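# How does a robot pick up rubbish?

Picking up a piece of paper is easy for you. Your hand has skin that feels, and fingers that bend in lots of places. A robot has to manage with much less.

The part of a robot that holds things is called a gripper. Engineers try out different grippers to find out which ones suit which jobs. At the Lameritz test rooms, one of the jobs is tidying a bedroom floor. The robot must find the rubbish, pick it up and drop it in a bin.
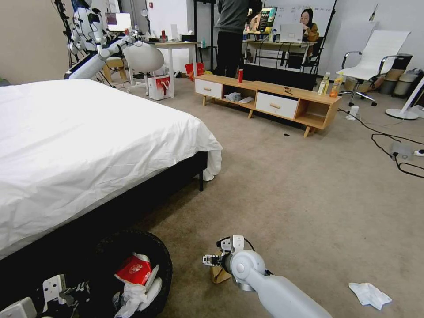 Paper is harder than it sounds. A wooden block keeps its shape, so the gripper can close on it in the same way every time. Crumpled paper squashes and folds. If the fingers close too high, they catch only air. If they go too low, they press into the carpet.

## Two fingers or more?

A gripper with two fingers works like a pair of tongs. It has few moving parts, and it is simple to control. A hand with more fingers can hold odd shapes better, but every extra joint gives the controller more to work out. The controller is the computer that tells each motor when to move.

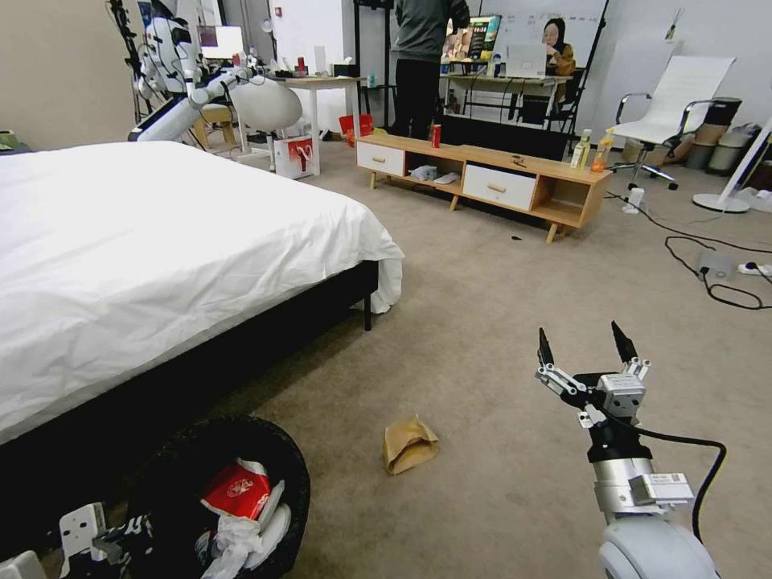 *A two-finger gripper with its pointed fingertips open, and a paper bag on the carpet.*

To compare two grippers fairly, you have to keep everything else the same. The Vidmar test uses the same room, the same bin and the same kinds of rubbish for each one. Each gripper gets 44 tries at each object. A try counts only if the object ends up in the bin within 122 seconds.

## Different rubbish, different problems

A bottle is smooth and can roll away. A wrapper is thin and lies flat. A tissue is so light that a gripper may not sense it at all, so the robot has to use its cameras to check.

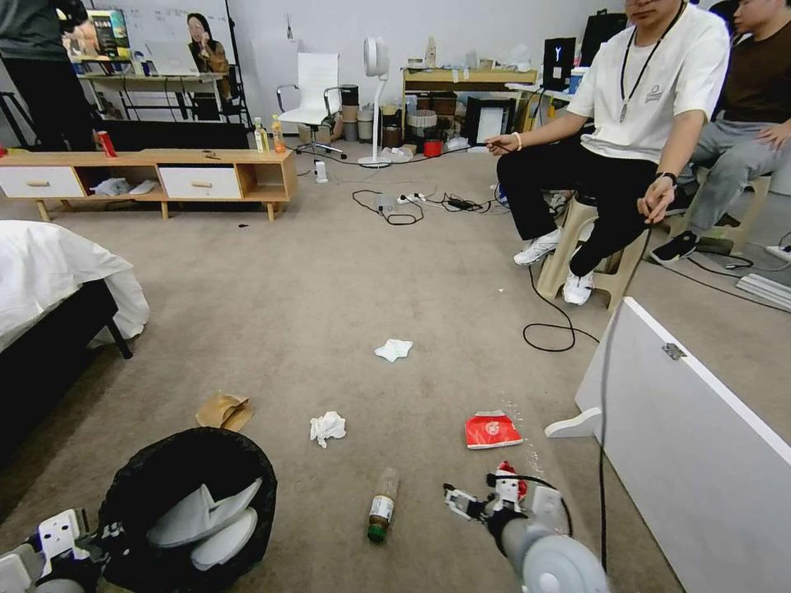

Photo: Prollside Robotics for Young Readers

Cameras get compared too. One on the head sees most of the room, but the robot's own arm can block the view. One on the wrist sees the object close up and misses the rest.

## Try it yourself

You need kitchen tongs, a bowl and 10 sheets of scrap paper. Crumple the paper and drop it on the floor. Close one eye, pick up each ball with the tongs and put it in the bowl. Now do it again with both eyes open. Which was faster?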